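Small Cases, Big Mess
Bellau Magazine, home pages, 8 Nov 2019

Every bag has a bottom, and the bottom is where things go to die. Keys. Mints. One earring. We cleared a white table and went hunting for an answer, and the answer is mostly zippers.

Glasses cases first. The hard clamshell kind from the optician, too bulky, snaps on your fingers. The soft kind that zips around the edge is better. Domed, light, doesn't rattle. Takes a charging cable too, or earbuds, or 4 days of vitamins if you're traveling.

Color matters more than you'd think. Black vanishes in a black lining. Brown, tan, khaki, all easy to spot. Teh pull matters even more. Long enough to grab without looking, short enough not to snag. 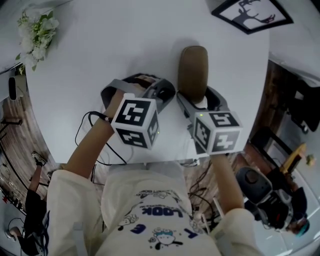
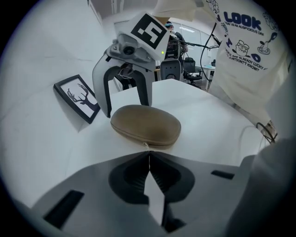

On the white table, a brown zippered case with its short pull cord.

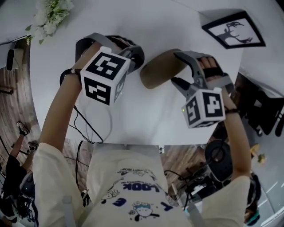 Sorting rule, learned in August after a bad train ride to Urnonham: one case, one job. Cables with cables. Pills with pills. Mix them and you're back to digging.

Empty everything out first. Yes, everything. Receipts in one pile, trash in another, then see what's left. Ours came to 463 grams of stuff and 300 of it was coins. Coins! Bank them.

Then zip each case shut and pack heavy ones low. Two cases is plenty for a day bag. Wipe the fabric with a damp cloth, leave it open overnite, done.

Next issue: coat pockets, and the hall shelf from Ojeda we keep arguing over.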